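okay, paper folding thread, because I have gone through 77 sheets since April and I have opinions now

1/ I started with the Toom starter pack. 80 sheets, mixed colors, cheap as anything. I was going to make one crane for a birthday card and put the rest in a drawer. The drawer plan did not work out!

2/ today was purple day, on the good table covering
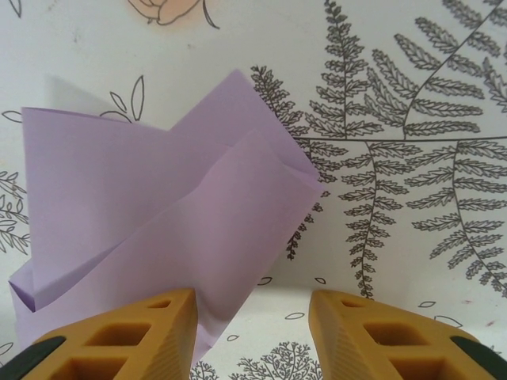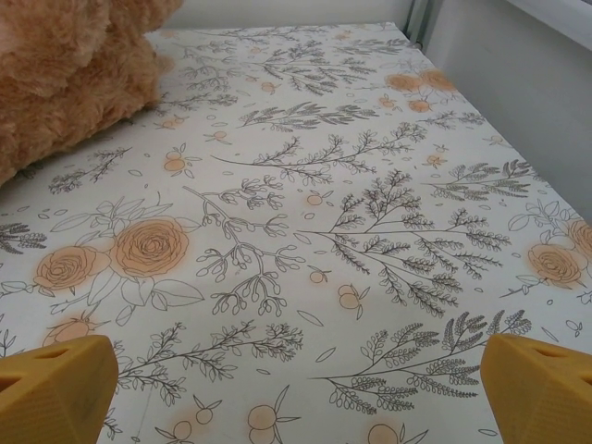 3/ Let me talk about soft creases, my big problem this whole time. I used to fold everything in the air like I was closing a letter, and then wonder why my birds leaned over. You need something flat under you and you need to run a fingernail along every single fold. The lavender sheet has one nice crisp crease down near the bottom where a narrow strip turns back, and then the rest of it is loose and kind of wandering, two points up top that don't match. I love the color so much that I don't even mind. But you can tell which fold got the fingernail, right?

4/ The floral paper, for everyone who is going to ask: the pattern is called Tristimico and I got it as a roll from a little shop called Iruno that mostly does wrapping paper and ribbon. Peach roses, gray ferns, little orange fruits. I bought it for presents and then couldn't bring myself to cut it up, so now it's a table cover and I am very happy with that decision.

5/ One downside of a busy print under your project: if you're folding white or pale gray paper you will lose your edges completely. I tried a white box lid on it and kept lining my corners up with a fern. Purple is great on it. Dark green is great too. Save your whites for a plain surface (I use the back of an old calendar).

6/ Things I've tried to make so far, ranked by how much I yelled:
cup, no yelling
boat, no yelling
fox face, a little
crane, a lot at first, fine now
lily, so much yelling, still no lily

7/ The lily thing is the petal fold. You open up a flap, pull the bottom edge up and squash the sides in, and every video does it in half a second with these perfect hands. I slowed one down to quarter speed and watched it 18 times. I get three petals that look okay and then the fourth one comes out like a napkin. If you have a trick for this PLEASE tell me, I'm begging.

8/ Paper notes, if you're buying. The Toom sheets are thin and take a fold really well but they rip if you change your mind more than twice. I also got 10 sheets of the Irkon stuff that's colored on both sides, and it's gorgeous, but it's stiff and it wants to spring back open. Good for boxes. Terrible for anything with a beak.

9/ Also, please don't do what I did and start with a tiny square because it looks cute. Tiny squares are for people who already know what they're doing. Cut a big one, make the thing, unfold it, look at all the lines, make it again. I learned more from unfolding one boat than from a whole evening of videos.

10/ And yes, I keep the failures. They're in a shoebox, pressed flat, and when I want to practice valley folds I pull one out so I'm not wasting a fresh sheet. The box is pretty full at this point.

11/ Next up is another go at the lily, in a bigger square this time, probably the dark green so I can see my edges. Drop your petal fold tips below and tell me what you made first! I'm guessing there are a lot of boats out there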